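4.2 The box as a unit of storage

Cables have no natural home. Pens have cups, paper has drawers, and the cable has whichever box was nearest when somebody wanted the table back. In the Rillell study we took this habit seriously and treated the open cardboard box as the basic unit of cable storage. Participants were asked where their spare cables lived. Of the 161 who answered, most named a box, and a good many then had to go and look for it.

The attraction is easy to see. A cardboard box costs nothing, weighs very little, and makes no demands about order. Its weakness is that it accepts everything. Prado (our second coder, Érica Prado, who labeled the free-text answers) kept a separate column for contents described only as "stuff," and it filled up sooner than the others.

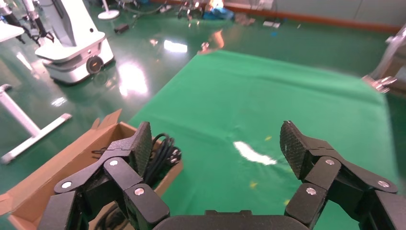
Does coiling a cable before boxing it save any time later on?
A little, provided each coil is tied or clipped on its own; several loose coils in one box tend to come out as a single object.

The question came up in every group session, usually from the person who had been told at home to coil things. Our advice follows the Ginting checklist, which we drew up for the pilot in June and have since shortened to 5 lines. Coil in wide loops. Tuck the connectors in. Keep chargers with the cable they belong to. Write on the flap. Close the flap — a step so widely ignored that we considered dropping it.

Open flaps deserve a word of their own. Participants called a box with its flaps out "in progress," even when by their own account it had been in progress since a previous apartment. We code such boxes as active storage, which flatters them. A cloth on the table helps more than expected: it keeps small connectors from skidding off, and it gives the box an obvious place to stand while it is being filled or emptied. Closed boxes were coded as archived, and their owners spoke of them in the past tense.
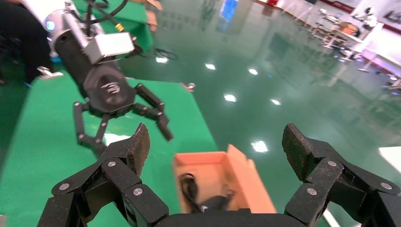 Figure 2. Open cardboard box holding a coiled black cable and a dark, smooth, rounded object, placed near the edge of a green table surface.

Mixed contents of this kind are the usual case in our data. A cable shares its box with some other item, and the two are then remembered together, whether or not they have anything to do with each other. Section 4.3 takes up what happens when one of them is thrown out.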